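Karnham Cups and Fruit – read me first

Contents
What is in the folder
The things on the tables
The activity
How the notes are written
Known gaps and muddles
Using and sharing
Pictures
Remarks received

Welcome, and thank you for opening this before opening everything else. Karnham Cups and Fruit is a small collection of written notes and still pictures to do with a very ordinary bit of table work: paper cups turned upside down, moved about and stacked, with a plate of pretend fruit and a few odds and ends further back. It was put together at Karnham over one autumn, and most of the tidying up of the text was done in October, usually in the evenings, which may explain the spelling in one or two of the older notes.

What is in the folder

There are 282 notes, each a plain text file of a few lines, and a word list called words.txt. The notes come to nearly 2,000 lines altogether, and I have read every one of them at least twice, some of them rather more often than I would have liked. The subfolder called nestelitz holds the first batch, which was written under the older naming rules. The one called skoroneck holds everything afterwards. If you only have time for one, please take skoroneck, as the wording is steadier and the cups are called cups all the way through (in nestelitz they are sometimes beakers and, for a short spell, tubs).

The things on the tables

The cups are paper, tan on the outside, with white bases. They are always named by where they stand at the start of a note – left cup, middle cup, right cup – and they keep that name to the end of the note even if they have since swapped places. I did try numbering them instead, but it made the notes very dull to read and I kept getting the numbers wrong.

The fruit is artificial and is there as company for the cups. The little orange-red ones with green leaves live on a round yellow plate, and the notes call them tangerines throughout. There is a mango, a banana, a green apple and a red-and-yellow fruit that has caused more argument than all the others put together. The word list settles on apple. A few of the earlier notes say peach, and I have left those alone, as I can quite see why somebody would write it.

Then there is the tall dark cup, which is not one of the stacking cups and should never be counted with them. In the notes it is "the tall cup" and nothing else. The green apple often sits on top of it, and when it does the note says "apple on tall cup" and leaves it there.

The beige board at the front has faint scuffs on it. They aren't in the word list and they don't mean anything, so please don't use them as a guide to where a cup ought to go.

The activity

Three paper cups begin upside down on the front board, a little apart from one another. The idea is to bring them together into a single stack, still upside down, and to leave the fruit as it was. A note is marked done when all three cups are in the stack, part when two of them are, and left when nothing was stacked. If a cup tips over and is stood up again, that is written down as well, with the word "righted", and it doesn't change the mark.

Paper cups are fussier than they look. They are light, they slide at the smallest nudge, and once one has gone over another it can grip so tightly that you lift both when you meant to lift one. The notes have a word for this too – "cling" – and you will find it in 29 of them.

How the notes are written

Each note has a heading, a line for the starting places, then one line for each move. Left and right are always as you would see them standing at the front board and looking towards the wall. "Far" means nearer the wall and "near" means nearer you. Plain words are used wherever there was a choice, so it is lift, put, turn, push and stack, and very little else.

Known gaps and muddles

The nestelitz batch has 2 notes with the same heading. Both are real and they differ, so keep both.

The banana is missing from the starting line in some of the early notes. It was simply not thought worth mentioning at the time, and I'm afraid I can't tell you which of those tables had it and which didn't.

The word "behind" is used loosely before the word list came in. Afterwards it always means on the wall side.

Using and sharing

You are very welcome to use the notes for teaching, for study or for your own amusement. Please keep this file with them, please give the name Karnham Cups and Fruit, and if you correct something, put your corrections in a separate file so that the next person can see both. The word list may be copied on its own.

Pictures

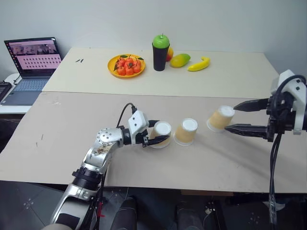

Three upside-down cups on the near board, in both pictures, with the yellow plate of fruit further back.
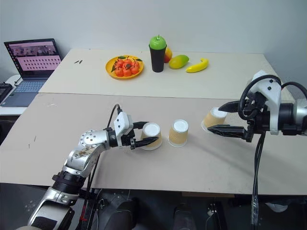 Remarks received

Tóth wrote back that the word list ought to have separate entries for "stack" and "nest", as a cup put down over another is doing a bit of both, and that the skoroneck notes use "stack" for the finished pile and for the move that makes it. Would it be too much trouble, Tóth asked, to say "put over" for the move and keep "stack" for the pile? The same message asked for "cling" to be moved nearer the top of the list.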